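The Second Pair of Fingers

The Brirkov fingers came in a padded bag with no instructions. The Vörös fingers came in a box with a booklet in four languages, and I read it twice, because the building was cold and the heating did not start until eight.

I had until the end of the day to say which pair we should buy. Skanham wanted 20 sets for the new line, and the woman from purchasing had already rung to ask what the delay was. I told her there was no delay. She said good, and asked when I would know.

The test was the same for both. The arm had to pick things out of a first aid kit and put them in a tray, then pick them out of the tray and put them back. Somebody before my time had chosen the kit because everything in it was awkward. Bandages give way when you squeeze them. Scissors turn in the grip. A tube of ointment is round at one end and flat at the other, and never lies the way it lay last time.

I had done the Vörös run in September. It had gone well on paper. The fingers were stiff and fast and they dropped very little, but they had split two of the plastic bags and put a crease in the tube that I could still feel with my thumb. I had written all that down and nobody had answered.

I bolted on the Brirkov pair and opened the Studeo program. It took a long time to find the arm. It always did. There was a list on the left of the screen with every run we had ever saved, and mine was going to be number 825. I typed the date, 9 December 2023, and under "purpose" I typed "comparison", which was what I had typed the last time.

My father had driven a crane at the docks in the years when the cab was still on top. When I got this job he asked me what the machine lifted, and I said plasters, mostly. He thought about that for a while. He asked if it could feel the weight. I said there was a number for it. He said that in the cab you felt it in your back before the rope went tight, and that if you waited for the needle you were already late.

I thought of him that morning because the number was wrong. The Brirkov fingers were softer at the tips and the controller did not know it. It closed on the first roll of bandage, decided it had not got hold of anything, and closed some more. I stopped it and brought the force down. Then it was too gentle, and the roll slid out and went under the bench. I got down on my knees and fetched it.

By eleven I had a setting that worked for the bandages. By noon I had one that worked for the scissors, but it was a different one, and the report had a single box for it. I ate my sandwich standing up. The purchasing woman rang again and I let it ring.

After lunch I laid everything out once more. I put the tube in the small part of the tray, on a slant, with the scissors and the tweezers out on the table where the arm would have to go round them. Then I sent the hand down over the table with the fingers apart and held it there. 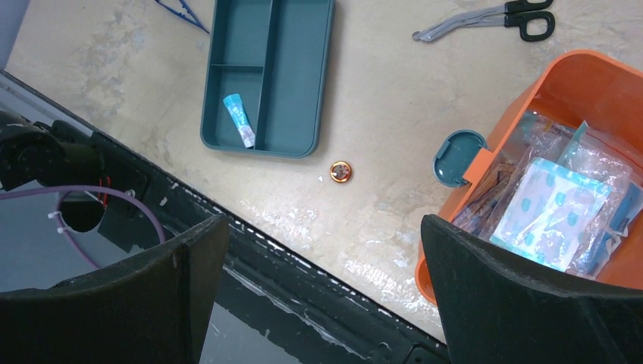 Run 825, Brirkov fingers, view from the wrist camera.

I looked at that picture on the screen for longer than I needed to. From up there the tube was a very small thing. I could see the edge of the table and the floor past it, and I understood why the arm was slow on that side, or I thought I did. Then I pressed the key.

The fingers came together on the tube. The number climbed a little and stopped. The arm lifted, went across to the orange box, waited, and let go. I took the tube out and ran my thumb along it. There was the old crease from September and no other.

I did it again with the same setting, and then again. On the fourth go it missed and closed on the rim of the tray, and lifted the whole tray a short way before I stopped it. I wrote that down too.

At five I filled in the report. Under "recommended" I put Brirkov, and in the box for the force I put both numbers with a stroke between them. The program would not accept the stroke. I took out the second number, saved it, and wrote the other one on a piece of tape, which I stuck to the arm just above the joint.

Then I rang purchasing - she picked up at once - and told her I knew.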